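Chapter 6
Teaching by Demonstration

Before you start
You should have finished the joint control exercises in Chapter 4 and know how to read a gripper's opening width from the controller. The worked task in this chapter is a cable connection. It was set up by Sum-yee Kong and Lok-yiu Ko for the training course at Prurbridge, and the same task comes back in Chapters 7 and 9.

6.1 Two ways to show a task

A robot can be programmed by writing down every position it must reach. For many jobs this is slow, and for jobs that involve contact it often fails. The programmer has to predict small errors that a person's hands would correct without thought. Teaching by demonstration takes another route. A person brings the robot through the task, the controller records what happens, and a policy is later fitted to the recordings.

There are two common ways to do this. In hand guiding, also called kinesthetic teaching, the operator holds the arm and moves it directly. The motors cancel the weight of the arm so that it feels light. In teleoperation, the operator stands away from the arm and moves an input device, and the arm follows. The device may be a joystick, a tracked handle, or a smaller copy of the arm itself.

Hand guiding gives the operator a direct feel for contact. Its drawback is that the operator's hands and body can block the cameras, and forces measured at the wrist may include the operator's own push. Teleoperation keeps the person out of view and records clean commands — but most input devices give little or no sense of touch, so the operator has to judge contact by eye.

6.2 What the wrist camera sees
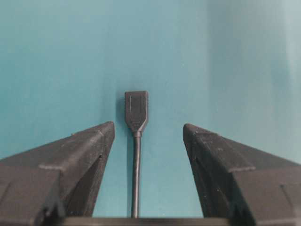

The approach is the first part of a demonstration that students tend to rush. Operators watch the target and forget the fingers, and the grasp ends up off center. The wrist camera makes this easy to check, because the fingers always appear in the same place and can be used as a ruler. With the gripper open around an upright connector, compare the gap on each side. Here the gap on the left is somewhat smaller than the gap on the right. If the fingers closed from this position, the left one could touch first and push the connector sideways. Whether that matters depends on how freely the cable can move.

A small offset does not spoil a demonstration. A recording in which the operator notices the offset and corrects it is often more useful than a perfect one, as it shows the policy how to recover. What should be avoided is a long pause with no motion. A policy trained on many pauses can learn to stop and stay stopped.

6.3 Grasp, hold, and connection

Once the fingers close, the connector and the gripper move as one body. Any tilt in the grasp is carried into the rest of the task. The operator should check that both inner faces are flat against the sides of the housing before making the next move. 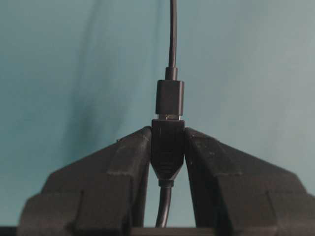 Connecting two parts leaves less room for error than picking one up. The two parts must share a line, and the push must be along that line. In teleoperation, make the last part of the motion at reduced speed and stop as soon as the parts are seated. Extra force adds nothing to the recording and can wear the contacts.

For the course task, the controller logs joint positions, gripper width, and camera images together. The Prurbridge set holds 342 demonstrations, of which 300 are used for training and the remainder are kept for testing. Chapter 7 explains how the split was made.

Terms to know
Demonstration: one complete recording of a task, from the start position to the end position.
Operator: the person who guides or remotely controls the robot.
Policy: the rule that turns what the robot senses into its next command.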